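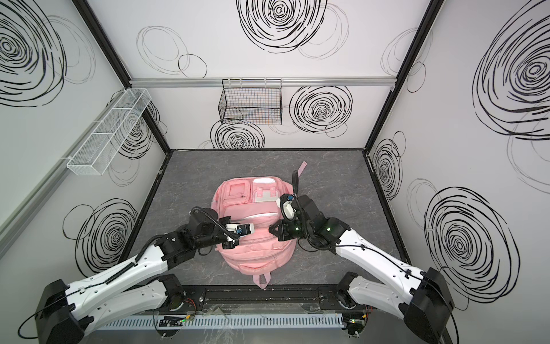

Fixed cam, backpack task. Left gripper on the bag, right one beside the opened pocket.

kutumora_dev
23/02/2025
Bimanual cell, two arms on a shared rail, policy outputs action chunks of 16 at 20 Hz. The left arm holds the fabric while the right works the pocket. At chunk boundaries the left target jumps by up to 8 mm and the bag gets dragged. Replanning earlier makes it worse. Joint tracking error is low, so I don't think it's the servo loop. Anyone seen this on soft objects?

dmazandarani
Are you blending chunks or hard switching? If hard switching, the jump is expected. Execute 8, replan, and average the overlap with exponential weights.

kutumora_dev
Hard switching. I tried averaging in an earlier build and the grasp timing went soft. The fingers closed late on the seam and came up with nothing.

dmazandarani
Then average the pose and leave the gripper channel out of it. Take gripper from the newest chunk only.

farkedia
I disagree that blending is the fix. It hides a latency bug. If inference takes 90 ms and you index the new chunk from step 0, you are replaying the past. Timestamp the observation, not the result, and drop the stale steps. Also check your wrist cameras against the fixed one. Ours were two frames apart and the symptom was identical.

Omid Khosravi
Second the timestamp check. On Torham we log the observation stamp next to every command and plot the difference. Took an afternoon to add.
I would not drop blending though. With a pinch on padded fabric even a 2 mm step shows up as drag.

farkedia
2 mm is inside your calibration error.

Omid Khosravi
A constant offset, yes. A step at every boundary is a different thing – the controller sees it as velocity.

kutumora_dev
Logged 441 boundaries. Median observation age 112 ms, so I was two steps behind every time. Dropping the stale steps brings the worst jump to 3 mm. Blending on pose only is next. The wrist camera offset I still have to measure.

dmazandarani
Post the plot with the left and right arms separated.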